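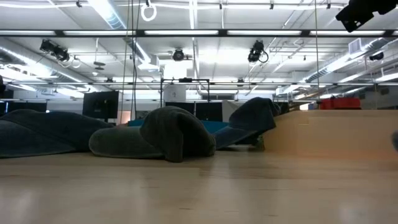
I've been putting off writing about washing dark clothes because I get so many things wrong myself, but three of you have asked since the stain page went up, so here goes. Most of this I learnt by ruining things. I once turned a lovely black jumper the colour of a wet pavement in a single summer, and I still miss it.

## Sorting

I used to do darks and lights and leave it there. Now I split the darks as well - heavy cotton and denim in one pile, thin jersey and anything stretchy in the other. Zips and rivets are murder on soft fabric, and you get those pale scuffed patches across the front that look like fading but are really just wear. Do up the zips, undo the buttons, turn everything inside out. Yes, socks too if you can face it (I can't, most weeks).

Towels never go in with darks. Never! I don't care how full or empty the drum is. One fluffy cream towel and you'll be picking bits off your trousers until October.

## The wash itself

Cool, short and not too full. I do nearly all my darks at thirty, and the ones I'm fond of get a cold wash. My machine is an elderly Sokol with a dial that has lost most of its markings, so I've put a dab of nail varnish at the two settings I use.

Liquid for darks, powder for whites. Powder doesn't always dissolve properly in cool water and then you find chalky streaks down the legs of things. If that's already happened, don't rewash the lot with more detergent, just put it through a plain rinse and give each piece a good hard shake before it goes on the line.

I bought the Pikik dark wash when it was on offer and it's fine, it smells a bit like a swimming pool changing room but the colours have held up. I can't say I'd pay full price. The capful they tell you to use seemed like far too much in our soft water, so I use half that and nothing has walked out of the machine by itself yet.

Go easy on spin speed. My machine will do a proper jet-engine spin if you let it, and I keep darks at 900, or 500 for anything knitted. They come out heavier and take longer to dry, but you don't get those sharp creases that fade into white lines along the folds.

## New things

Anything navy, black or dark red gets its first wash alone, or with something you truly don't mind about. I test first: damp a white cloth, press it hard on an inside seam for a minute and look at it. If there's colour on the cloth it goes on its own again next time.

People swear by a cup of vinegar or a handful of salt to "set" the dye. I tried both on two pairs of the same cheap leggings and couldn't tell them apart afterwards, so I've stopped bothering. I do still put a splash of white vinegar in the softener drawer now and again for smelly gym stuff, but check your machine's booklet first as some makers aren't keen on it near the rubber seals.

## Drying

Out of the sun, still inside out, hung from the hem for tops. Sunshine is wonderful for tea towels and terrible for a black T-shirt. I've got an Ovau airer with 16 rails that lives on the landing, and I leave a gap between each thing or the middle ones go musty.

And don't leave darks sitting in a heap once they're dry! I'm as guilty as anyone. If they've sat, a quick spray of water and ten minutes on a hanger in the bathroom while someone has a shower usually sorts out the worst of it.

## Fluff

- A damp rubber glove, stroked in one direction only.
- A clean washing-up sponge, the slightly scratchy side, for wool coats. Gently.
- Parcel tape round your hand, sticky side out, if you're already late.
- Check the filter. Mine had a hair grip, a bus ticket and something that may once have been a raisin.

## When it's gone too far

You can dye cotton back to black quite happily in the machine, but the stitching is often polyester and will stay whatever colour it was. I did some faded jeans from the Destwood market this way and the pale thread looks rather nice. Run an empty hot wash afterwards, then another, and do your oldest dark towels next. Not your pillowcases. Mine are still a sort of lilac.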